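Stop Making Me Wait for the Good Bit

I finished Kumsa on Thursday night, at an hour I won't admit to, and I've been grumpy about it ever since. It's a lovely game. The music alone is worth your money (I've had the harbour tune in my head while doing the washing up). But it took me 5 hours to reach the part everyone told me to buy it for, and I very nearly didn't get there.

You know the sort of opening I mean. A kindly old man teaches you to walk. Then he teaches you to jump, in case you'd missed the button marked jump. Then you fetch his herbs! By the time I was allowed out of the village I'd had 40 pop-up messages and hadn't made one decision of my own.

My friend Nuria Admasu thinks I'm being unfair. She says small studios like Mistov get torn apart in the reviews if a single player feels lost, so they pad everything out to be safe, and I do see that. She also skipped every line of dialogue, so I'm not sure she's the best witness.
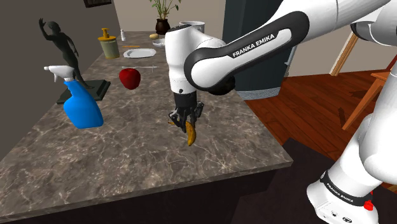
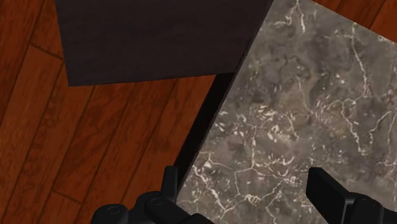

What bothers me is that we used to be trusted. Ilidel dropped you on a beach with a broken oar and let you get on with it. I died over and over on that beach, and I can still draw you a map of it. Berhanu Workneh, who I used to swap save files with, found a cave behind the waterfall that I'd walked past for weeks, and I was livid, and then I was straight back in there with a torch.

Would a pop-up have helped? I'd have found the cave in 2 minutes and forgotten it by teatime.

So here's my plea to Mistov, before they start on a sequel: put in a switch. One little box on the first menu that says "I've played one of these before". Leave the old man in for anyone who wants him, he's got a nice voice. Just let the rest of us climb over his fence and run for the harbour.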